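Part 3: Setting up the Gasholm speaker in your lounge room

Right, you've got it out of the box and charged (if not, go back to Part 2 - the light needs to be solid green). I set mine up in March and have moved it twice since, so learn from my mistakes!

1. Pick a spot at about ear height when you're sitting on the couch. Mine's 80 cm off the floor on an old Prins bookcase.

2. Leave 14 cm clear behind it. The bass port is at the back and it goes boomy hard up against plaster.
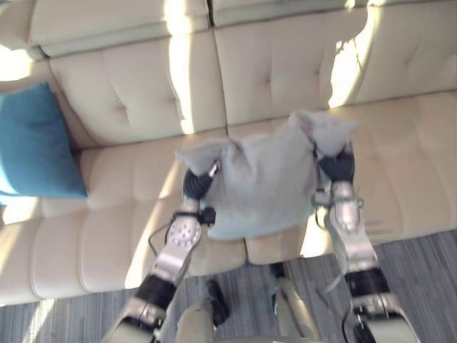 3. Hold the power button until you hear two beeps, then open the Flallby app and tap Add Speaker. If it doesn't show up, turn your phone's Bluetooth off and on again.

4. Set the volume limit to 40 before you play anything. The factory setting is way too loud, trust me.

Note: Carpet and soft furniture soak up a fair bit of treble. I nudge mine up two notches in the app, but my mate Yee-man Tai likes hers flat, so have a play.
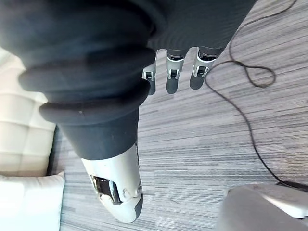 Grey striped carpet, pale furniture behind.

5. Run the room test with the telly off and everybody quiet. It plays a sweep and saves the result under My Rooms.

Caution: Only use the Drelletti charger that came with it. Keep the cord out from under rugs and cushions, and unplug it before you move the speaker.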